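# The lemon drawer

I have a drawer in my kitchen that I'd pay good money never to tidy again. Rubber bands, dead pens, one lemon squeezer, a colour chart from a paint job we finished in September. So when the people at Luvov said I could come up to Drorcombe and talk to them about chores, I brought the drawer. The whole thing, on my lap, on the bus!

We began with the simulator, where every job at Luvov gets tried before a real arm goes near it, and where picking up one small lump is still a decent morning's work. 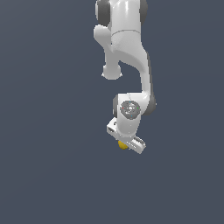
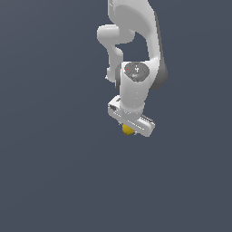
Anyway, the drawer. They were very polite about it. The engineer who'd drawn the short straw tipped it onto a bench, looked at it for a good long while and said she'd put her money on the pens. Not the rubber bands - anything floppy is trouble, and anything tangled is worse. They have a list of 172 household jobs stuck up beside the kettle (fold a tea towel, empty a dishwasher, find the other sock) and they reckon a machine can do 11 of them well enough that you'd leave the room. I asked which 11 and got a lot of wiping and a fair bit of stacking. Cutlery gets an asterisk.

The shop floor is a cheerier story. I spent an afternoon at the Sosley warehouse down the road, where they pack garden fittings, and there's a machine in there that puts hose connectors into boxes all day without a grumble. Same box, same connector, same spot on the belt. My kitchen has never offered anybody the same spot twice. The packers told me they're glad to be rid of that job, though they still get called over when a flap folds the wrong way, and one of them keeps a ruler in her back pocket just for that.

I put all this to a fellow from Tsuchiya, who sell cleaning machines to hotels, and he was a lot more bullish than I am. Bathrooms by next year, he said, or the year after. Then he told me their trial unit had gone through 69 towels before it hung one he'd have been happy to show a guest, and he said it so proudly that I couldn't decide which of us had won the argument.

Would I buy one? For the dishes, maybe, if it cost less than my car and didn't mind my mugs. For the laundry I'd want to see it do a fitted sheet first. The drawer came home on the bus with me, and I sorted it that night in front of the cricket - the pens went in the bin and the rubber bands are in a jar now.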